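*February 28, 2020*

The woman who runs the front office at Maglaya has been asked to get excited about water before, and she is not in the mood to do it again. We met because I had read the Teltley brochure, the one promising that a dispenser in every room will lift a workplace's energy and cut its waste, and I wanted to hear from someone who has to live with the thing.

"Energy," she said. "It holds water. I would start there."

She asked me to leave her name out, and her employer didn't object to that or to much else. The building went up in 1960 as a seed merchant's offices. The pipes are the original pipes, or so everyone says, though she has never seen a piece of paper that proves it. When I asked whether the tap water had failed a test, she gave me a long look.

"What test? A man came, he ran the tap, he made a face. Then he left us a price list."

The price list came from Urnau, one of two suppliers that deliver out here. The other is Zirnlow. Urnau wanted 595 dollars a year for its standard plan, and Zirnlow wanted 600 and threw in the paper cups. She went through both contracts at her kitchen table and found that neither said what would happen if a delivery didn't show up. She called and asked. One company told her it had never come up. The other put her on hold.

I pointed out that bottled water is popular and that plenty of people say it tastes better. She doesn't buy it. Last August she filled two pitchers, one from the tap and one from a bottle, chilled them overnight and set them out at lunch without labels. People argued over them for most of the hour. Several picked the tap and were annoyed when she told them.

"I'm not saying it proves anything," she said. "It was a lunch. But nobody from Teltley has done even that much for me, and they have a brochure."

Her views on where to put a dispenser are firmer. The sales advice is to stand it where people will see it, and at a lot of sites that ends up being near a window, where there's some free wall and a bit of a view. 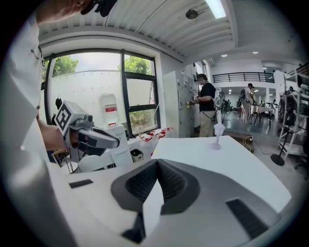 *A white dispenser in front of the window, with one of the panes tilted open.*

She is against it. A bottle by the glass gets the daylight, and in her opinion daylight and standing water don't belong together for long. I said the trees and shrubs outside looked pleasant enough, and that someone filling a cup might like something green to look at. She allowed that. Then she asked me who was going to reach past the bottle to shut the window when it rained.

"They sell you the spot like it's a feature. Put it in a corner, away from the sun, where you can get at the back to wipe it. It'll look boring. Fine."

The wiping is her main complaint. The Teltley material says the unit is "easy to care for," and has no more to say on the subject. Urnau offers a cleaning visit for 295 dollars, on top of the yearly plan. She asked what the visit included and was told it was a full service. She asked what a full service included and was told it was very thorough.

So she cleans theirs herself - drip tray, taps, the collar where the bottle sits - and writes the date on a card taped to the side. She doesn't claim her way is the right one. She'd like somebody to show her a better one in writing.

I asked about the waste figures, since those take up two pages of the brochure. She had marked them in pencil. The savings are measured against an office where each person buys single bottles all day long, and she has never worked in that office. At Maglaya most people had a mug and used the sink.

"Compare it with the mug," she said. "Go on, print that one."

Would she get rid of the dispenser, then? She thought about it longer than I expected. People like it on hot afternoons, she said, and she has used it herself. The contract comes up for renewal in August, and she has written to both companies asking about missed deliveries. Zirnlow has sent her a calendar.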